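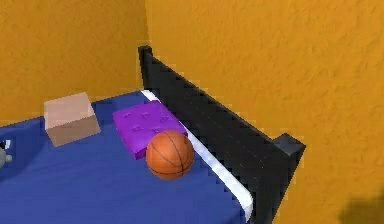

Lilla Borbély
My sister says frozen fries are only potatoes and oil. Then I read the back of a Joltia bag and found dextrose, sodium acid pyrophosphate and rice flour. Is she wrong, and do I need to worry about any of it?

Dromix
They're all common. Dextrose is a sugar that helps the fries brown evenly. The phosphate keeps the cut potato from turning gray after blanching. Rice flour is a thin coating for crunch. Plain ones do exist — look for a bag that lists potatoes and oil and nothing else. I'd pay more attention to the salt, which varies a lot between brands.
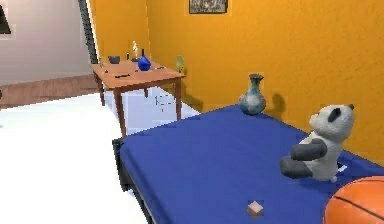

Benedek Pintér
12 October 2023

Your sister is right about some bags and wrong about others. If you want to skip the extras, make your own:

Cut russets into sticks and soak them in cold water.
Boil for 3 minutes, drain, and dry them well on a towel.
Toss with a little oil and freeze flat on a tray for 12 hours.
Bag them and use them by the end of November.

Cook from frozen at 200 C on a hot tray, and turn them once. They come out darker in spots than store fries — that's the missing phosphate and the uneven sugar in the potato.

Voso
I just buy the cheap ones. Never had a problem.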